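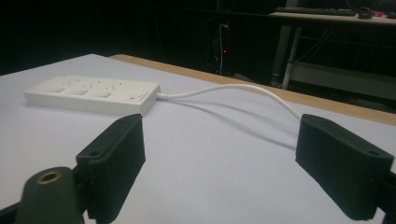 Budgeting for a first gripper setup – what did you forget?
Forum: Buying and Planning

clunditz_fan
Hello everyone, and thank you in advance for being such a patient bunch! I have been asked to put together a shopping list for our first hand-held gripper station at Holbridge, and I have 2000 dollars to do it with, which felt like a fortune until I started writing things down. The grippers are quoted by Wondar and would take most of it. The task we want to start with is cable handling, so plugs, cords, power strips, all those everyday things that flop about when you pick them up. What I'd love to hear is what you spent money on later and wished you'd had in the plan from the start.

Theo Essien
Welcome! Theophilus Essien here, long-time reader and occasional grumbler. My advice is to hold back 500 of that before you talk to any seller, because the little things will find you. Spare finger pads, threaded inserts, screws, a decent lamp. I went with Vass for our pads and they've been fine, though shipping was slow and I had to write to them twice (very nice people, mind you, once they answered). And please do buy your props new and buy them in pairs. Ours is a plain white power strip with a white cord, and I wish I'd picked a darker one for our pale table.

marshhen
I'm going to disagree with Theo a little, and he knows I say it with love. Keeping back 500 out of 2000 is a lot when the grippers are the whole point! I'd put 40 into props, not a penny more, and spend the rest on the better gripper. White on white is worth practicing with anyway, and there's usually enough to go by. On a strip like this one I'd look for the little red mark on the switch, and for the shadow the cord leaves on the table. 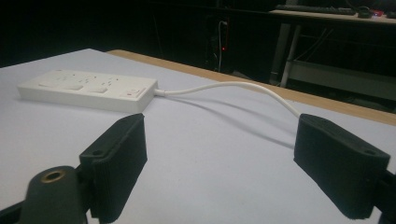
Re: Budgeting for a first gripper setup – what did you forget?

Theo Essien
Fair enough on the shadow, marshhen, but a shadow moves when the lamp moves, and then you're back to buying a lamp. I'll come down to 400 if it keeps the peace, and not a dollar further – I've paid for too many rush orders over one lost screw.

clunditz_fan
You are both so kind, and I'm enjoying this more than the spreadsheet! Does the table itself matter? We have an old one with a wood edge I was hoping to keep.

marshhen
Keep it, keep it. If it's flat and doesn't wobble you are in good shape, and that's one less line for the boss to squint at. Ask Wondar whether the quote has pads in it, though, as mine didn't and I was cross for a week.

clunditz_fan
I'll call them Thursday and post the revised list once I have it.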